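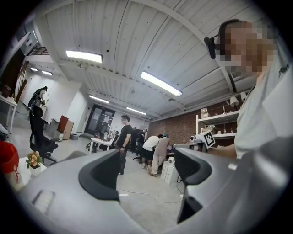
Jurkorard, October — I finally have the Brulla back on the shelf, so if you've been emailing me about it, thank you for your patience!

For anyone new, the Brulla is a tabletop bean roaster for people who want to do their own coffee at home without taking over the garage. It takes 300 grams of green beans at a time (I get 284 out if I stop at a medium roast, a bit less if I go dark) and it runs off a normal kitchen outlet. I've had mine going most mornings before 7 and the neighbors haven't complained yet.

The drum is the same as last year's. What's new is the chaff tray, which now slides out from the front — I used to have to tip the whole thing over the sink, and I hated it. The cord is longer too.
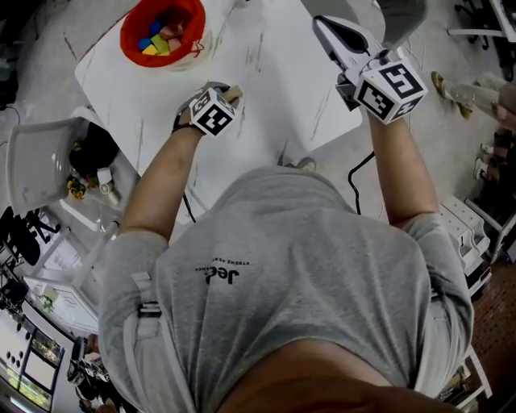

Setsuko Amano wrote in to ask if the old Skurerer cooling basket still fits. It does, but you have to take the rubber ring off first. Don't throw the ring away, you'll want it if you ever go back to the stock basket.

I pack a small bag of green Onsri beans with every roaster so you can start the same day. They're pretty forgiving, and I'd keep your first few batches on the light side until you get used to the sound of first crack. Shipping is $7 and I send orders out in the afternoon.

Spare trays and rings are in stock as well, just add a note to your order.

Last updated: October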